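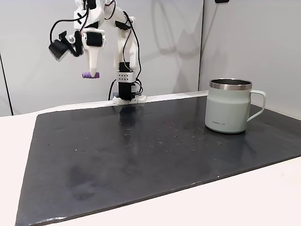
White plastic segments with black cables and motors.

Does "green" plastic really go away?

Clusness Kids, Ask for Proof
December 23, 2018

Look at the bottom of a yogurt cup, a shampoo bottle or an old toy. You may find a little triangle of arrows with a number inside. Lots of people think the triangle means "this will be recycled." It doesn't. The number tells you what kind of plastic the thing is made from, and your town may or may not take that kind.

So be careful with symbols. Be even more careful with words.

What is plastic, anyway?

Plastic is made of very long chains of tiny parts called molecules. Most plastic starts out as oil or gas from under the ground. Some of it starts out as plants, such as corn or sugar cane. The long chains make plastic tough and bendy, and they are also hard for germs and fungi to chew up. An apple core on the ground is soon a snack for something. A plastic fork mostly just lies there.

"Made from plants"

This sounds nice. But where a plastic comes from and where it ends up are two different questions. Some plastics made from corn can be composted. Some plastics made from sugar cane have exactly the same chains as the ones made from oil, so they last just as long. If a label says "made from plants," it has answered the first question and skipped the second.

"Compostable"

Mulder cups say this in big green letters. Turn one over and the small print says "in industrial facilities only." That means a special composting plant that keeps the pile hot, often close to 60 degrees Celsius (that's 140 degrees Fahrenheit). Your backyard heap probably won't stay that warm for long. We buried a Mulder cup in the garden behind our office in Taden in April. When we dug it up 164 days later, we could still read the label.

Is that proof? No! It was one cup in one garden. Maybe our soil was too dry. A fair test would use lots of cups in lots of places, plus some paper cups to compare them with. Still, we'd like to know why the green letters are so large and the small print is so small.

"Biodegradable"

Biodegradable means living things can break it down. It doesn't say how long they'll take. A year? 200 years? If a bag just says "biodegradable," with no time and no place, you haven't learned much.

And watch out for things that only crumble. Sunlight can crack a bag into bits too small to see. The bag looks gone, but the plastic is still in the soil or the water.

Try asking

Gone after how long?
Gone where, in a garden, in the sea or in a hot composting plant?
Who tested it, and do they sell it?

We sent those questions to Avberg, the company that makes Mulder cups. They mailed back a poster of a tree.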